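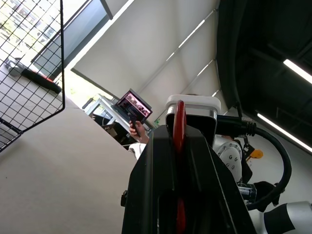
Kategorie: Werkstatt & Büro / Einrichtung / Thread
30. September 2025, von Werkraum Foltasdale

Stand der Umräumaktion im hinteren Raum. Gitter, Tisch, Licht, Kartons, Strom. Reihenfolge der Beiträge entspricht der Reihenfolge der Arbeiten, mit einer Ausnahme, die kommt beim Strom.

Ausgangslage: ein Raum, mehrere Nutzungen. Bildschirmarbeit, Verpacken, Aufbauten, die länger stehen bleiben. Bisher ohne feste Zonen. Ergebnis waren Werkzeug auf dem Laptoptisch und Versandtaschen auf dem Boden.

Erste Maßnahme: Trennung durch Gitter. Schwarzes Drahtgitter, quadratische Masche, Kanten teils abgewinkelt. Eine geschlossene Wand kam nicht in Frage, dafür ist der Raum zu klein und die Lüftung zu schwach.

Die Gitterelemente stammen von Wamer, Restposten. Lieferung ohne Füße und ohne Verbinder. Im Angebot stand das auch so, allerdings auf der zweiten Seite.

Verbinder deshalb separat bei Georgiev bestellt. Klemmstücke mit Innensechskant. Passen auf den Draht, solange man sie nicht direkt auf einen Schweißpunkt setzt. Dann kippen sie leicht und das Element steht schief.

Montagehinweis, weil ich beim ersten Element falsch angefangen habe: Abwinkelung immer zur selben Seite. Wechselt man sie ab, lassen sich die Elemente nicht mehr bündig klemmen. Demontage dauert länger als Montage.

Lacknasen an den Schnittkanten vorher mit der Schlüsselfeile abnehmen. Handschuhe. Die Stelle danach mit Lackstift nachziehen, sonst sieht man das blanke Metall auch von weitem.

Belastung: Haken mit leichtem Werkzeug gehen. Netzteile und Kabelrollen besser ganz unten einhängen. Oben eingehängt, schwingt das Element bei jeder Berührung nach. Angaben zur Traglast lagen nicht bei, auf Nachfrage kam eine Zeichnung ohne Werte.

Abstand vom Gitter zur nächsten Tischkante bei uns jetzt 20 cm. Weniger, und Stecker bleiben mit dem Knickschutz in der Masche hängen. Mehr, und es wird wieder etwas dazwischengestellt.

Zum Tisch. Weiße Platte. Vorteil: Kleinteile sind sofort zu finden, Schrauben vor allem schwarze. Nachteil: jeder Streifen Filzstift ebenfalls. Isopropanol löst das meiste, bei Edding zwei Durchgänge.

Regel für den Tisch: Laptop, Maus, Schreibzeug. Telefon, solange man es benutzt. Alles andere wandert ans Gitter oder in einen Karton. Gilt seit zwei Wochen und wird überwiegend eingehalten.

Der Laptop steht jetzt mit der Rückseite von der Tür abgewandt. Der Bildschirm ist damit vom Raum aus lesbar. Für Leute, die stehend arbeiten und nur kurz einen Wert ablesen wollen, ist das die bessere Aufstellung.

Wer am Laptop sitzt, hat dafür den Raum im Rücken. Wurde bemängelt. Vorschlag aus der Runde war ein zweiter Monitor. Kostet Geld und Tischfläche, vorerst zurückgestellt.

Unter dem Tisch: Kartonlager. Ein dunkler Karton ist geblieben, der Rest ist ins Regal gewandert. Der Raum unter der Platte war vorher vollgestellt, die Knie kamen nicht darunter.

Inhalt des Kartons: Adapter, Netzteile ohne zugehöriges Gerät, Kabelbinder, eine angebrochene Rolle Klettband. Beschriftung »Strom, divers«. Ich weiß, dass »divers« keine Kategorie ist.

Die Netzteile bekommen bis Dezember Etiketten mit Spannung, Strom und Polarität. Was dann kein Etikett trägt, geht zum Wertstoffhof. Hohlstecker ohne Polaritätsangabe sofort.

Zwischenfrage von gestern, ob Kunststoffboxen nicht besser wären als Karton. Für Werkzeug ja. Für leichte Teile reicht Karton, und er rutscht auf dem Boden nicht so weit, wenn man dagegen tritt.

Licht. Deckenlicht allein ergibt auf der weißen Platte einen Reflex genau dort, wo man schreibt. Mit dem Tisch um eine Handbreit verschoben ist der Reflex weg. Hätte man vor dem Kauf einer neuen Leuchte probieren können.

Die neue Leuchte ist deshalb zurückgegangen. Grorkport hat sie ohne Diskussion genommen, Rückporto ging an uns. Für den Preis des Portos hätte es eine Tüte Kabelclips gegeben.

Alles, was auf dünnem Gestell steht, kommt seitlich neben den Tisch und nie davor. Das Fußteil steht sonst im Laufweg. Anschlussleitung am Tischbein nach oben führen und dort einmal fixieren.

Strom. Der Raum hängt an einem Stromkreis mit 16 A. Das ist die Ausnahme von der Reihenfolge: Die Lastaufstellung hätte vor dem Möbelrücken gemacht werden müssen. Ich habe sie danach gemacht und den Tisch noch einmal verschoben.

Aufstellung in Kurzform: Laptop und Beleuchtung unkritisch. Heißluftgebläse und Wasserkocher nie gleichzeitig. Der Wasserkocher steht jetzt im Flur an einem anderen Kreis.

Steckdosenleiste nicht mehr auf dem Boden, sondern am untersten Querdraht des Gitters, mit Klettband. Kabelbinder halten besser, müssen aber bei jedem Umbau geschnitten werden. Zuleitung der Leiste 200 cm, reicht bis zur Wanddose ohne Zwischenstück.

Keine Leiste an Leiste. Stand hier vorher so, und zwar zweimal hintereinander. Wer eine dritte findet, bitte melden, ich habe den Überblick über den hinteren Schrank noch nicht.

Kabelführung: dicke Leitungen in großem Bogen verlegen und nicht auf Länge ziehen. Bei zu engem Radius arbeitet der Knickschutz, und der Fehler zeigt sich erst Monate später als Wackelkontakt. Gefunden wird er dann am falschen Ende.

Dünne Leitungen (USB, Netzwerk) laufen durch die Maschen. Einmal vorn, einmal hinten, dann hält es ohne Befestigung. Stecker mit Rastnase vorher durchfädeln und die Nase mit dem Finger schützen.

Signal- und Netzleitungen auf verschiedenen Seiten des Gitters. Ob das bei diesen Längen messtechnisch etwas bringt, habe ich nicht geprüft. Beim Suchen bringt es etwas.

Fluchtweg. Das grüne Ausgangszeichen muss vom Arbeitsplatz aus sichtbar sein, das war beim ersten Gitterentwurf nicht überall der Fall. Ein Element ist deshalb wieder weggefallen und steht jetzt im Keller.

Gitter ist zwar durchsichtig, aber nur solange nichts daran hängt. Mit Jacken und Taschen wird es zur Wand. Auf der Seite zum Ausgang daher keine Haken. Die vorhandenen habe ich abgenommen, sie liegen im Karton (»divers«).

Taschen und Jacken gehören an die Garderobe vor der Tür. Funktioniert im Sommer gut. Über den Winter kann ich noch nichts sagen.

Feierabendroutine, am ersten Tag mit der Uhr gemessen: etwa 15 Minuten für Tisch leer, Leitungen einhängen, Boden frei, Leiste aus. Inzwischen kürzer, ohne Messung.

Staub: Das Gitter sammelt ihn an den Kreuzungspunkten. Auf Schwarz gut sichtbar. Staubsauger mit Bürstenaufsatz, von oben nach unten. Feuchtes Tuch hinterlässt Fusseln am Draht, Mikrofaser ebenso.

Nachtrag zu den Klemmstücken, weil gefragt wurde: handfest anziehen, Vierteldrehung nach, fertig. Bei mehr platzt der Lack, und einer der Verbinder ist dabei gerissen. Georgiev hat ersetzt.

Nachtrag zu den Füßen: selbst gebaut, Flachstahl mit Gummiunterlage. Schweißen wäre sauberer gewesen. Verschraubt ist zerlegbar, und zerlegt wird hier oft. Die Schraubenköpfe unten versenken, sonst kratzen sie den Boden.

Nachtrag zur Beschriftung: Etikettenband 12 mm klebt auf rundem Draht schlecht. Fahnenetikett, also einmal um den Draht und auf sich selbst geklebt, hält. An der Schnittkante dieselbe Länge, dann rollt es sich nicht auf.

Offene Punkte: Steckplatz für Ladegeräte, zweiter Monitor, Inhalt des hinteren Schranks. Außerdem fehlt ein fester Platz für die Telefone, die derzeit dort liegen, wo gerade jemand geschrieben hat.

Die Skizze mit den Gittermaßen hängt innen an der Schranktür. Änderungen bitte mit Bleistift eintragen und das Kürzel dazu. Die letzte Version mit Kugelschreiber war nach vier Korrekturen nicht mehr lesbar.

Nächster Beitrag, wenn der Schrank ausgeräumt ist. Wer noch Klemmstücke in derselben Größe übrig hat: Wir nehmen sie, auch gebraucht, auch ohne Schrauben.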